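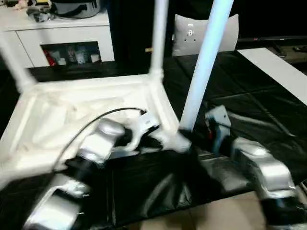
Veerle Maes wanted to know, when she first wrote to us, why anyone would pay people to put stools together with robot arms when a person could do the job by hand in a few minutes. She had read our notice asking for operators and thought it might be a mistake. We wrote back that the stool was of no use to us and that what we were after was the record of how it was handled. She came in for a trial the following January and has worked here since.

About Uvum

Uvum gathers examples for learning systems. Our customers build software that controls robot arms, and that software learns from recordings of tasks done properly, done badly, and done badly and then put right. We make those recordings. We do not build robots and we do not train the finished systems.

The company was started by Sowmya Subramaniam and Pierina Rinaldi. They had worked together at Altex, where they were given a two-armed robot and one long table and asked to collect enough material to teach it to fold cloth. The folding went well at that table and poorly everywhere else. They came to think that the collecting deserved more care than it was getting, and set up Uvum to do that work and nothing besides.

What we record

Most of our work is two-handed household work. Furniture is a large part of it: stools, small shelves, folding chairs, flat boards that need to be turned or stood up. We also record tidying, sorting, wiping down, opening and closing cupboards, and moving things from one room to another.

We work in furnished rooms. They have soft seats, tiled floors, dark corners and shelves with things on them, and we leave them that way. The light is often uneven. A system that has only seen a bare bench under bright lamps will struggle in a home, and our customers' machines are meant for homes.

Each recording is called an episode. It holds the camera views, the position of every joint in both arms, the opening of each gripper and the operator's commands, all on one clock. It also has a short written line saying what the operator was asked to do. Fast movement blurs the camera view, and we keep those episodes. The joint readings are still good, and the machine will meet the same blur when it works alone.

Our furniture set was completed on 9/17/20 and holds 2977 episodes. Of these, 1145 include at least one failed grasp followed by another attempt. Customers ask for this part more than any other. A chair leg that slips and is caught again teaches more than a clean run, and it is much harder to get by asking for it. Operators are told never to drop something on purpose.

How a session runs

A session starts with a task card. The card gives the goal and the starting state, and says nothing about how to get there. One operator may steady a seat with the left arm and work with the right. Another will turn the whole piece over first. We want both.

Sessions last 35 minutes, with a break after each. Operators may stop at any time and need not explain. Tired people make small, hurried movements, and these show up in the data long before the operator notices them.

After a session the episodes go to the review desk, run by Revathi Achari. Reviewers watch each one through and mark where each step begins and ends. They also mark the kind of contact: holding by a rim, pushing, propping, pulling. If two reviewers disagree on a mark, a third looks at it. Episodes with missing joint readings are thrown out. Episodes that end in failure are kept and labelled as failures.

Our operators

We look for patience and steady attention. A background in engineering is not needed. Current operators have come from sewing, kitchen work, dental nursing and removals. Training takes 5 days. The first is spent moving the arms with nothing in the grippers, the next two with soft objects, and the rest with rigid ones. Rigid objects held by both arms at once are the hardest part, as each arm can push against the other through the object. New operators usually grip too tightly and have to be taught to let one side give.

Operators are employed and paid by the hour. They are not paid by the episode. We tried that for a short time and the episodes got worse.

Where the material goes

Kulkarni was our first customer and still takes furniture and kitchen material from us. Mornov is a smaller collection that we make at our own cost and lend to schools and colleges for teaching. It comes with the review marks and with a plain guide, written by Vimala Nadar, to how the marks were agreed.

We record only in rooms we rent or own. Anyone who walks into view is asked whether they agree to be kept in the episode, and if they do not, it is deleted the same day. Customers may not pass the recordings on.

Visiting and getting in touch

Visits can be arranged for customers, teachers and people thinking of applying. Visitors may try the arms with a soft object once they have had the safety talk. Please wear closed shoes and tie back long hair.

Questions about work as an operator go to Veerle Maes, who now runs the trial sessions. Questions about a new collection go to Pierina Rinaldi. It helps to say which task you have in mind, whether it needs one arm or two, and what your system does at present when it goes wrong.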